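Home | Diary | Bench notes | Kit | About

20 September 2026

Gripper day, again. Up early, toast at the desk, straight into the sim before Tia Inskip got on the call and started asking for numbers. Plan was simple – Clavau fingers against the Presex ones, same arms, same counter, same clutter. Did not go to plan till after lunch.

First hour lost to the controller. Bainbridge update had reset the gains on both arms, so everything moved like it was wading through porridge. Found my old settings in a file called "new new". Put them back, renamed nothing. Will regret that.

Then loaded the kitchen room. Tia's choice, she likes the clutter, says a bare worktop flatters everybody. Fair. Kettle in the middle, scissors lying flat, bottle at the back, big leafy plant at one end that I'd happily delete. Parked both grippers short of the counter and checked the start pose from the head camera before letting anything run. 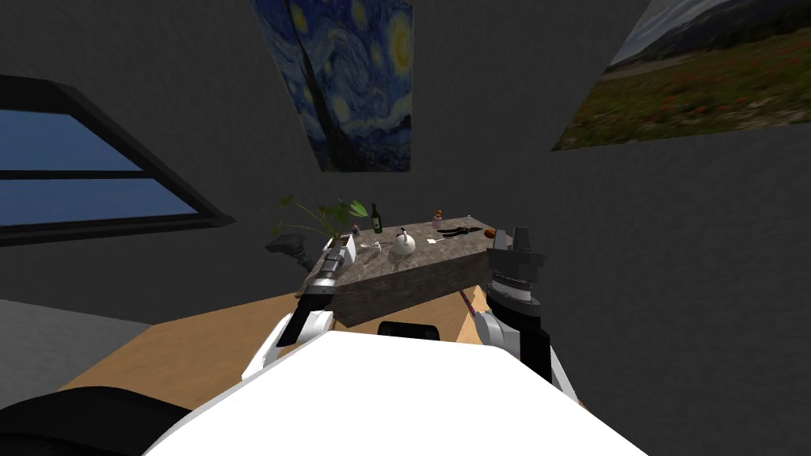 Kettle and scissors

Kettle first. It's round, it's white, nothing much to pinch except the top. Did 100 tries with the Presex on the default grip force and the slips were nearly all the same slip – fingers close a touch high, kettle turns, off it goes. Dropped the approach a little and it got better. Clavau held on more but kept nudging whatever was next to it, wider when open, needs more room than I'd given it.

Scissors are horrible for both. Too flat. Fingertips hit the stone before they get any purchase and then the wrist complains. Tried coming in at a slant, tried sliding them to the edge first, the slide is promising but slow. Tia thinks we should cheat and use softer tips. I think she's right but don't want to say so till I've had one more go.

Orange no trouble at all. Everyone likes the orange.

Went on to the bit I'd been putting off, left arm reaching in past the plant while the right stays up out of the way. Wanted to know if the leaves spoil the view of the fingers.

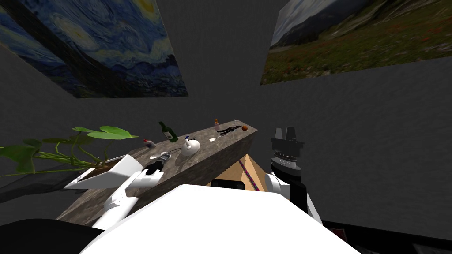 3 min read

Anyway the leaves matter less than I feared. It's the arm itself that hides things, the white links come up right in front and you lose the near side of the counter. Wrist camera would sort it. We have 2 of the Zarville ones in the parts list and niether is set up in the sim yet, so that's my evening gone.

Tia wants 600 runs per gripper before she'll call it. I said seven hours if the machine behaves, she laughed. Left the kettle set going and went to find food.

Leaning Clavau for the kettle, undecided for everthing else. To do – softer tips, wrist camera, back up the gains somewhere sensible. Ring Tia back re the slide.

Recent entries
Porridge arms and other controller woes
Presex fingers, first look
Where should the head camera point
Moving the whole bench into sim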